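Filed under: Minutes / Workroom & Tables

Bendanville workroom, September 25, 2020

Started late, short agenda.

Tables — blue painter's tape stays for now as the section lines. Edges getting scuffed, some torn. Agreed to re-tape before the Nistberg order gets laid out, not after like last time. Wipe tops first, tape doesnt hold on dust.

Tape — 4 rolls left in cupboard. Order more from Lo Presti, 60 max. Somebody asked about wider tape. No, eats up the sections.

Paint lines instead? Discussed, no decision. Sorkthorpe site did it and can't shift theirs now.

Sorting — one job per section, no stacking over the lines. Labels go in teh corner.

Storage shelf — carried over to next meeting, again.

Tabletop as it stands:

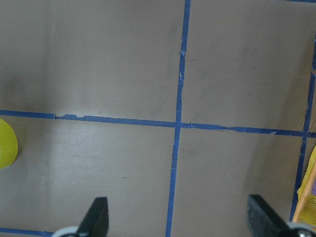
Comment received from Sorkthorpe after these went round: we'd stick with tape, our painted lines are the wrong size for half the jobs and sanding them off took the finish with it.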